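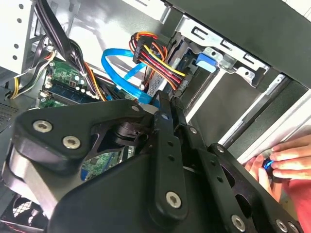 Foulkes Lab studies how robot arms can learn to take old computers apart from a small number of guided runs. Our method, called Villow, trains on short pieces of a job instead of the whole job. A person leads the arm to a part, marks the point where contact begins, and repeats the move from a few different starting positions. The inside of a desktop case suits this work because so much is packed into it: a blue data cable loops down toward the board, power wires in red, yellow, orange and black run to a black connector, and the drives sit in a metal cage with a blue plastic release clip on its side. An arm has to reach one of these without catching on the others.

So-yul Cho and Tudur Kneath started the lab in a rented unit on Zotholm Road. Eleven people work here now. Perrine Besnard leads the learning group, Dima Dabbas builds and repairs the grippers, and Rungnapa Wattanapong runs the trials and keeps the data in order.

Our main result so far comes from a set of 1,516 recorded runs. Villow reached the same success rate on cable removal with 282 of those runs as our older method did with 459. It does less well on drives held in by side screws, and we are still working on that. Flat ribbon cables are also a weak spot when they are folded under a bracket.

The paper went online on April 13, 2024, along with the training code. The run logs can be requested by email.

We take student interns each June. Our partner Brolter supplies retired office computers, and parts that still work go back to them for resale.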